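工单：2 号洗衣机最终脱水无法进入高速段，事件码 158 反复出现
站点：Dunville 洗衣房　设备：Itum 商用前开门洗衣机　提交人：Beril Kılıçarslan　提交日期：2022年4月14日

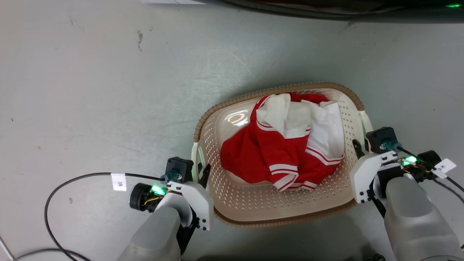
Sevim Coşkun：工单已接收。158 在手册里的定义是“脱水许可未取得”，只说明控制器拒绝升速，不指明是哪一个条件没有满足。请先提供事件列表的完整导出，不要只抄最后一条。另外请确认故障发生在中间脱水还是最终脱水，两者走的判断分支不同。

Beril Kılıçarslan：
只在最终脱水出现。中间脱水正常，能听到升速和降速。最终脱水设定为 1,000 转/分，滚筒做完布料分布以后停在低速，反复正反转，然后显示屏报 158，程序直接跳到结束，门锁释放。衣物取出时含水明显偏多，转到烘干机以后时间拉长，排班受影响。
手动单独运行脱水程序，有时可以完成，有时同样报 158。
其他机器用相同程序没有此问题。
事件列表导出见附件。导出文件里时间列是乱码，内容列正常。

Sevim Coşkun：
时间列乱码是已知问题，用分号分隔重新导入即可恢复，不影响判断。
从列表看，158 之前没有出现不平衡类事件，也没有排水超时。正常情况下，如果是布料偏载，控制器会先记录分布重试，再记录偏载放弃，最后才是 158。现在前两类都没有。
请依次做以下检查，每做完一项把结果写在工单里：
检查一：空筒运行单独脱水程序，观察是否能升到设定转速。
检查二：半载运行棉织物程序，水温选冷水。
检查三：半载运行棉织物程序，水温选该站点日常使用的设置。
检查四：打开排水阀手动测试，观察地沟内是否有水回涌。
检查期间不要更改服务菜单里的参数。

Beril Kılıçarslan：
检查一：通过，升到设定转速。
检查二：通过。
检查三：第一遍通过，紧接着第二遍报 158。
检查四：手动开阀后排水顺畅，地沟水位没有高过排水管口。隔壁机器同时排水时也看过，没有回涌。
补充一点，早上第一锅基本都没有问题，故障多集中在连续运行之后。

Sevim Coşkun：
收到。连续运行后出现，冷水不出现，方向上先考虑与温度有关的因素。不过在派人之前还需要排除装载问题。请说明日常装载的衣物种类，以及是否使用洗衣网袋。

Beril Kılıçarslan：
以涤纶运动服为主，另有毛巾和少量工作服，分开洗。运动服不装网袋，袜子装网袋。出故障时两类都有，毛巾那一锅也报过。装载量按机门上的标签执行，没有超载。
另外说明：这台机器上个检修周期换过减震器，换完以后脱水时机身比以前稳。

Sevim Coşkun：
不同类别的衣物都会触发，装载问题可以降低优先级。转二线。

内部备注（对站点可见）：
转派对象 Eylül Akbulut。已完成的检查见上文。未更改任何参数。控制器固件版本不是最新，但版本差异说明中没有与脱水许可有关的修改。

Eylül Akbulut：
接手。先把脱水许可的判断逻辑列出来，方便站点同事对照。
控制器在布料分布结束后，依次确认：门锁反馈闭合；变频器就绪；排水阀处于打开状态；水位读数低于空筒阈值；偏载计算值低于该转速段的上限。任意一项在等待时间内未满足，都会记 158。其中偏载一项另有单独事件，门锁一项会同时记门锁事件，变频器一项会同时记变频器状态字。只有水位一项和排水阀反馈一项不带伴随事件。
所以在没有伴随事件的情况下，需要看的就是水位和排水阀。
请进入服务菜单的只读页面，找到水位原始值。在下一次出现故障、程序尚未跳到结束之前记录该数值。空筒并且排水阀打开时，该数值应当接近零位偏置，即机器铭牌旁标签上手写的那一个数。请把标签上的数也一并抄下来。
注意只读页面会在一段时间无操作后自动退出，需要在最终脱水开始前重新进入。

Beril Kılıçarslan：
标签上的手写数字已经被洗涤剂浸过，看不清。
故障时的水位原始值：265。数值很稳定，几乎不跳。等程序结束，门打开以后再看，还是 265。
筒里没有积水，用手电看过，筒底和门封凹槽都没有。

Eylül Akbulut：
这个读数偏高，超过空筒阈值。控制器认为筒内还有水，因此不允许升速，行为本身符合设计。
门打开、筒内无水、排水阀打开，读数仍然不回落，说明问题在水位测量这一路，范围包括：集气室、集气室到传感器之间的软管、传感器本体、控制板的模拟输入。
中间脱水能够通过也可以解释。中间脱水的目标转速低，程序允许少量残水存在，用的是另一个阈值，这个读数落在两个阈值之间。
在不拆机的前提下还可以做一步区分：断电，等待，再上电，看原始值是否变化。如果上电后回到低值，偏向电子部分；如果不变，偏向气路。

Beril Kılıçarslan：
断电再上电，数值不变。
当天收工后没有再用，第二天开机前看，数值变低了，能正常脱水。洗了几锅之后又升上去。

Eylül Akbulut：
偏向气路。静置一夜后自行恢复，典型情况是软管里有冷凝水，管内形成水封，把一段气体压在传感器一侧，静置后慢慢流回或者蒸发。热水程序连续运行，集气室里湿度高，冷凝加快，与早上第一锅不出故障的现象一致。
但集气软管按出厂走线是一路向上的，冷凝水会自己流回集气室，不应该停在管里。请回想近期是否有人打开过后盖或者顶盖，包括非我方人员。

Beril Kılıçarslan：
有。Ekinci 给这排机器加装了液体洗涤剂分配泵，2 号机是第一台装的，装的时候开过后盖。其他机器是后来装的，由另一组人做，做法可能不同。
Ekinci 那边说他们只动了加料口和信号线，没有碰水位管。

Eylül Akbulut：
先不判断是谁的施工问题。需要上门打开后盖看走线。已向 Dunville 区域提出派工申请，技术员为 Recep Kozan。
在上门之前的临时措施：
连续运行时，把需要高转速脱水的衣物优先安排在其他机器。
2 号机如果必须使用，选冷水程序。
不要通过拍打机身或者反复开关机来试图恢复，没有作用。
不要在服务菜单里重新做零位校准。如果在管内有水的状态下校准，控制器会把错误的读数当作零位，之后真正有残水时反而识别不出来，注水量也会偏多。

Beril Kılıçarslan：
零位校准已经有人做过一次了。夜班的同事看到菜单里有这一项，在提交工单之前做的。当时好了半天，后来又报。

Eylül Akbulut：
这个信息很重要，应当在提交时说明。
校准之后得到的零位不可信，因此前面那个原始值与空筒阈值的比较需要重新评估。原始值本身不受校准影响，只读页面显示的是校准前的数据，结论方向不变。但是阈值是零位加固定余量，零位如果被抬高，阈值也被抬高，这意味着现在出故障时管内的水比我原先估计的更多。
同时要检查一个副作用：零位抬高以后，主洗的注水量会偏高。请看一下近期该机器的水表数据，或者观察主洗时门玻璃上的水线，与隔壁机器同程序对比。

Beril Kılıçarslan：
2 号机没有单独水表。门玻璃水线比隔壁机器高，肉眼可以看出来。

Eylül Akbulut：
与推断一致。现场处理时必须包含重新校准。请 Recep 注意顺序：先处理气路，后校准，最后验证注水高度。

Recep Kozan，现场记录：
到场后先询问了当班人员，机器当天已经连续运行，处于故障状态。未断电，先进入只读页面确认读数，与工单描述相符。
断电，上锁挂牌，关闭进水阀，拆后盖。
集气软管出厂卡扣一共有上下两处，下方卡扣仍在原位，上方卡扣已脱开，软管从卡扣里出来，垂在分配泵信号线束的外侧。线束用扎带固定在原本属于软管的走线位置。软管在中段形成下垂，最低点比集气室接口低 5 厘米。下垂段里可以看到水柱，对着手电很清楚。
软管外观没有裂纹。集气室一端接头紧固。传感器一端接头用手可以转动，偏松，卡箍没有丢，位置偏了。
拔下传感器端，用嘴轻吹一下，水从集气室侧出去，之后在传感器端悬空的状态下重新上电，读数马上回落。再断电。
由此可以排除传感器和控制板模拟输入。
集气室拆下检查，内壁有一层灰白色附着物，入口处有线头，尚未堵死。清洗后装回。附着物可能是洗涤剂残留，也可能与水质有关，没有取样。

处理内容：
剪断占用走线位置的扎带，将分配泵信号线束改到机架另一侧的线槽内，线束长度足够，没有延长。
更换集气软管，长度按出厂规格裁切。旧管留在站点，装在密封袋里，袋子写了机号。
重新卡入上下两处卡扣，确认从集气室到传感器全程上升，没有下垂，也没有贴到加热元件的端子罩。
更换传感器端卡箍。
装回后盖之前用手推动外筒，模拟脱水时的最大摆幅，软管不受拉扯。

未处理内容：
排水阀密封面有轻微磨损，目前不漏水，下次保养时更换即可。
后盖右下角缺一颗螺钉，手上没有同规格的，暂时空着。

Eylül Akbulut：
走线占位是直接原因。请在离场前做零位校准，条件如下：筒内无水，排水阀打开，机器静止，软管刚装好后等气路稳定再开始。校准后把新的零位写在铭牌旁的新标签上，用油性笔，外面贴透明胶膜。

Recep Kozan：
已校准。新标签已贴，胶膜已贴。
校准后运行棉织物热水程序，门玻璃水线与隔壁机器齐平。
最终脱水升到 1,000 转/分，保持到程序规定时间，正常结束。
接着不停机连续跑，混合了毛巾和运动服，均没有出现 158。期间只读页面的读数在排水后都能回到零位附近。
离场。

Sevim Coşkun：
状态改为“已解决，观察中”。观察期内如果没有复发，工单自动关闭。Beril，请在观察期内保留事件列表，不要清空。

Beril Kılıçarslan：
可以。已经告诉夜班不要再进服务菜单。能不能给服务菜单加密码？

Sevim Coşkun：
可以加。服务菜单密码默认关闭，开启路径为：服务菜单，系统，访问控制，启用。设置后只读页面仍可不输密码进入，校准和参数页面需要密码。密码遗失只能由我方远程重置，需要提供机身序列号。
建议每台机器使用同一个站点密码，由值班负责人保管。

Beril Kılıçarslan：
已设置。

Beril Kılıçarslan（重新打开工单）：
又报了一次 158。发生在 2 号机，最终脱水，运动服，热水。只有这一次，重新单独跑脱水就通过了。
看过只读页面，水位读数是正常的低值，所以看起来和之前不是同一个原因。

Eylül Akbulut：
请上传事件列表。

Beril Kılıçarslan：
已上传。

Eylül Akbulut：
看过了。这一次在 158 之前有分布重试，随后有偏载放弃，属于正常的偏载保护，与水位无关。158 是汇总性质的事件码，不同原因都会归到这里，容易让人误以为旧故障复发。以后判断时请看前面相邻的记录：
前面有偏载放弃：装载分布问题，打开门把衣物抖散后单独运行脱水。
前面有门锁事件：检查门封是否夹住衣物，再检查锁舌。
前面有变频器状态字：不要重试，直接报修并附上状态字。
前面什么都没有：看水位原始值，再看排水阀反馈。
涤纶运动服吸水少、容易抱团，装载过少时反而更容易偏载。网袋不要集中成一个大包放进去，分散装。

Beril Kılıçarslan：
明白。那一锅确实装得少，赶时间先洗的。

Eylül Akbulut：
这一次不计入复发。观察期继续，不重新起算。
另开一个问题转给固件组：偏载放弃、水位未归零、排水阀反馈缺失三种情况共用 158，站点侧无法直接从显示屏区分。建议拆分事件码，或者至少在水位未归零时增加伴随事件。抄送 Jasmina Georgiev。

Jasmina Georgiev：
收到。拆分事件码会影响已经接入集中监控的客户，他们的告警规则按现有编号编写，所以短期内不会改动 158 的编号和含义。增加伴随事件可行，对旧规则没有影响。
具体做法：在等待时间到达而水位仍高于空筒阈值时，先写一条信息级事件，内容包含当时的水位原始值和零位，然后再写 158。排水阀反馈缺失同样处理。
另外考虑在零位校准时加入合理性检查。现在的校准流程不做任何限制，读到什么就记什么。计划是：如果新零位与出厂零位的差超过允许范围，提示操作者检查气路，并拒绝保存；持有服务密码的人员可以强制保存，强制保存也写入事件列表。
出厂零位保存在控制板里，标签磨损不影响读取。二线可以通过远程诊断看到，这一点在二线手册里写得不明显，会补上。
计划进入 6 月的固件版本。该版本同时修复导出文件时间列乱码。

Eylül Akbulut：
出厂零位可以远程读，这一点我不知道。已经查过 2 号机，Recep 校准得到的新零位与出厂零位相符，可以认为校准有效。
夜班那次校准的结果已被覆盖，查不到原值，无法回推当时管内的水量。

Sevim Coşkun：
关于 Ekinci 分配泵的走线，需要跟进两件事。
第一，Dunville 站点其余已加装分配泵的机器，请 Beril 安排时间让 Recep 打开后盖确认。没有报故障不代表走线正确，下垂较小的时候可能只表现为注水偏多。
第二，请提供 Ekinci 当时的安装说明，确认说明里是否标了线束固定位置。

Beril Kılıçarslan：
安装说明已上传。图上线束画在后盖内侧，没有标出避开哪些管路，扎带位置写的是“就近固定”。
其余机器可以安排在下午收工后检查，分批停机。

Recep Kozan，第二次现场记录：
其余机器均已开盖检查。线束走机架另一侧线槽，软管卡扣在位，没有下垂。后来那一组人的走法与我在 2 号机上改的走法相同。
逐台看了传感器端卡箍，有一台偏松，已紧固，该机没有故障记录。
2 号机一并复查，后盖打开，软管内没有可见水柱，位置没有变化。补装了后盖右下角的螺钉。
没有更改参数，没有做校准。

Sevim Coşkun：
已把“就近固定”的表述问题转给 Ekinci，附上软管走线位置的照片和卡扣编号。对方回复会在下一版安装说明里写明线束应走线槽，并增加一条禁止占用水位软管卡扣的说明。对已经装好的其他客户，对方会自行通知。
Fernamside 站点也装了同型号分配泵，由该站点另开工单处理，不在本单范围内。如果该站点出现相同现象，请引用本单，不必重复前面的检查步骤，直接从读取水位原始值开始。

Beril Kılıçarslan：
有个费用问题。第一次上门的单子里软管和卡箍计了材料费，这部分由谁承担？

Sevim Coşkun：
材料费暂挂，不向站点开票，待与 Ekinci 确认责任后结算。技术工单里不再讨论费用，后续由商务单跟进，两张单已互相关联。

Beril Kılıçarslan：
好。旧软管还要保留吗？袋子放在化料间占地方。

Recep Kozan：
保留到商务单结束。可以换到备件柜里，袋子不要拆开，机号朝外。

Eylül Akbulut，处理摘要（供检索）：
现象：商用前开门机，最终脱水不升高速，报 158，无伴随事件；冷水及首锅正常，热水连续运行后出现；静置一夜后恢复。
原因：水位集气软管脱离上方卡扣，中段下垂，冷凝水积存形成水封，水位读数不能回零。软管脱离与加装分配泵时线束占用走线位置有关。
加重因素：故障状态下做过零位校准，使空筒阈值抬高，推迟了故障再次出现的时间，并造成主洗注水偏多。
处理：线束改道，更换软管和卡箍，清洗集气室，恢复走线，在正常状态下重新校准。
验证：热水程序连续运行，排水后读数回零，最终脱水达到设定转速，主洗水线与同型号机器一致。
遗留：排水阀密封面轻微磨损，下次保养更换。固件侧伴随事件与校准合理性检查由 Jasmina Georgiev 跟踪。
关键词：158，脱水许可，水位不归零，集气软管，冷凝水，分配泵，零位校准。

Sevim Coşkun：
观察期结束。Beril，请确认是否可以关闭。

Beril Kılıçarslan：
可以关闭。2 号机已恢复正常排班，烘干时间也回到原来的设置。排水阀更换请记在下次保养单上，不要等它漏了再换。

Sevim Coşkun：
已登记到保养单。工单状态：已关闭。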